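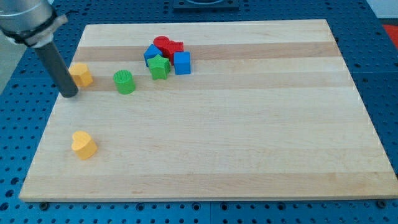 Re: [tabletop-push] Relabelling instructions after the fact

From: Iresha Ranasinghe
To: tabletop-push list
March 2019

Hägglund wrote:

> I've read the Collitz draft twice and still don't see where the
> instructions come from. Does somebody sit there saying "push the
> heart to the star" while somebody else drives the arm? If so, how
> did you get through 2000 of them without a resignation? And is the
> success rate on the same board, or did you move the goalposts?

No resignations so far, though October was touch and go.

The instructions are written afterwards. The person driving is told to push blocks about and not to be boring. Later, someone else watches a short stretch of the log and types what the arm did, as if it had been told to do it. "Move the yellow hexagon towards the green cylinder", that sort of thing. We then train on the pair. Collitz calls this hindsight labelling. Sillard calls it marking your own homework, and he has a point, which is why the test instructions were written at Flemley by people who had never seen the logs.

Same board for everything, same eight blocks, same plain rod. I know you'd like a gripper. With a rod the arm can only push, and the policy has to sort out contact for itself without being rescued by a good grasp.

Results, since the table in the draft is laid out like a bus timetable: on 900 test instructions, moving a block that stands on its own is the easy part. Pulling one out of a cluster is where we fall over. If you ask for the red cross and it's wedged in behind the green star, the policy tends to shove the lot along together and then stop, apparently pleased. Strictly speaking the cross has moved. We scored it as a failure.

Two colours of trouble as well. "The yellow one" is no use when there's a heart and a hexagon, and our labellers wrote it constantly. We left those labels in for training – throwing them out made things slightly worse, and I have no good explanation for that. Sillard has several, none of which agree.

Goalposts: yes, once. The first draft counted a push as done if the block ended up closer to the target than it began. The current one wants it within 2 cm. You may guess what that did to the numbers. It's in section 9, where I had hoped reviewers would be too tired to look.

I'll send the labelling guidelines once I've taken the swearing out.

Iresha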